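Working with Satin, Handout 3: Folding, Storing and Getting It Ready to Cut
Course: Sewing for Special Occasions, Ardale evening program
Instructor: Griet Segers
Revised 2022-02-21

Bring this sheet with you, because we'll be writing on it! Last session we talked about fiber and weave, and a few of you stayed late asking why your satin at home looks tired before you've even touched it with scissors. Nearly always the answer is in how it was folded.

1. A quick recap of the weave

In a satin weave the long threads float over several crosswise threads before they dip under one. Those floats are what give you the shine, and I never get tired of tilting a piece under the lamp and watching the light slide across it. They're also what snags. Satin is the weave and silk is a fiber, so polyester satin is still satin, and it's what most of you will be using for the sash project in May.

2. Clearing your table

Wipe it down, let it dry, then run the flat of your hand over the whole top. Check your hands too (rings off, rough cuticles creamed the night before and not right before class, please). A bare, smooth table is lovely to work on, though satin will try to slide off it. Keep the whole length on the table, with nothing hanging over to pull the rest along.

3. The long fold

Fold lengthwise first, selvage to selvage, right side in. Pat the layers together from the middle outward. Don't drag your palm along the cloth, or the top layer creeps and you end up with a skewed bundle and a ripple you can't chase out. Fold lengthwise again if the piece is wide. Only then turn the end under, softly, and leave it plump. The fold should have some air in it.
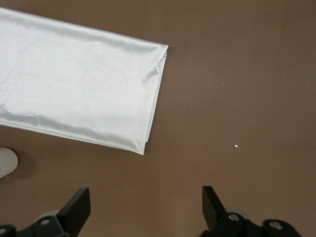
Pressing down on a fold to make it crisp is the most common mistake in this class, and I made it for years myself. A sharp crease in white satin can show up as a gray line across the finished piece, and on a sash it always seems to land right at the front. If you're storing the cloth for more than a week or two, refold it in a new spot each time, or better still, roll it on a tube with tissue.

4. Getting creases out

Test on a scrap. I mean it, every time, even with cloth you've used before!
Iron on low, wrong side up, with a dry cotton press cloth between.
Lift and lower the iron. Sliding it stretches the floats.
No spray bottle. Water drops can leave rings on some satins.
Let it cool flat before you pick it up, otherwise the new shape won't hold.

5. Pinning and cutting

Fine pins only, inside the seam allowance. Cut in a single layer where you can, all pieces pointing the same way, as the sheen changes when a piece is turned upside down. Cor Van Wijk will show us his tissue paper method: satin sandwiched between two sheets, everything cut together. It feels wasteful until you see how clean the edges are. I was a complete convert after one collar.

6. For next time

Fold your own length as in section 3 and leave it alone until class.
Bring 6 scraps of different satins if you have them. Liesbeth Koster has offered to share from her bag of offcuts if you don't.
Write down where your fold lines fall, measured from the cut end. We'll compare them with what shows after pressing.

Sash lengths to choose from are on the back of Handout 2. Anyone making the longer one with the bow should talk to me before cutting, as the layout is different and there's a really nice way to get the tails out of the same piece.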